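Ticket: Folding cell, standard for soiled or marked garments
Raised by: Imani Mwakyusa
Opened: 29 August 2025
Site: Corberg, bench 2
Status: Open

1. Problem
The Stota handling rules say a test garment must be "clean and free of marks". The salmon-pink jersey piece in use on bench 2 has small dark marks on it and has been logged as a pass by one shift and a fail by the next. We need one rule that both shifts can apply.

I checked the grip first. The rule asks for a single narrow pinch between the jaw plates, with no cloth wound round the finger bodies. The pinch is narrow, but flaps of cloth bend round each side of the plates and the edges look fuzzy there. The grey smudges are further up, left of centre.
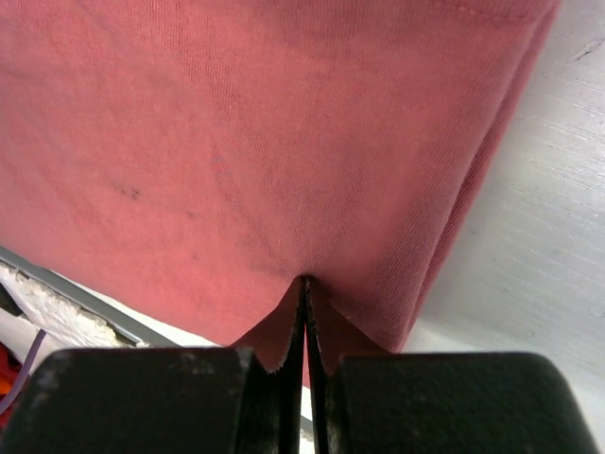

2. Checks on the hanging grip
Grip force setting compared with the Bedatent sheet: matches, 20.
Pads inspected at start of shift, signed for.
Rule 6 says the doubled edge should be kept together when the cloth is held up, so that both layers go into the grip. The fold runs down the right side and bunches where it is pinched, so I have marked rule 6 as met. The rule does not say how much bunching is allowed. I have left that box blank.

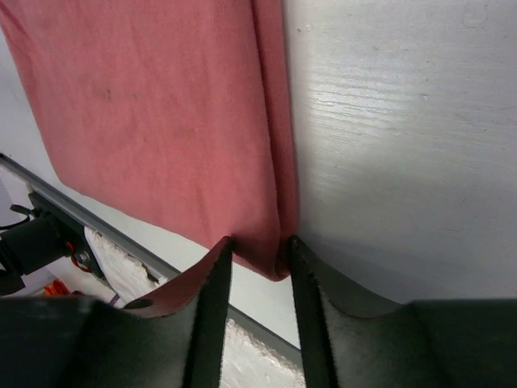 Bradley Ashworth replied that the blank box should be filled in as "not defined" and dated, as an empty box reads as a missed check when Grewal audit the log. He also asked that marks on the cloth be recorded under garment condition and kept out of the grip score. He is happy for bench 2 to carry on in the meantime.

Box changed as asked. Garment condition now has its own line.

I then looked at the flat position. The rule for this is that the fingers are open and short of the near edge of the cloth before any approach, and that the hem fold is readable from the gripper side. Both are fine. The stitching on the hem band shows clearly and there is one small dark spot right of the middle. Entered as "marked, usable".

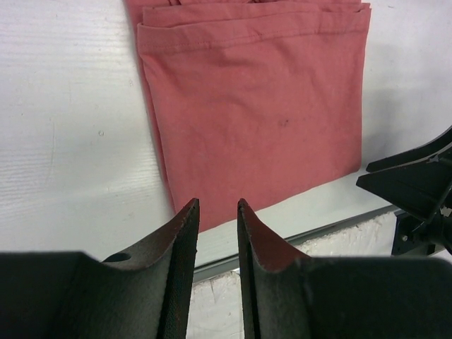
3. Proposed wording
Replace "clean and free of marks" with "free of loose dirt; fixed marks to be noted before the first run". Add a limit for bunching once we have a figure from Bedatent.

4. Outstanding
Wording to go to Stota for the October revision.
Past entries for this garment, 24 in all, to be rescored by Imani.
Bradley to confirm whether fuzzy edges count as wear.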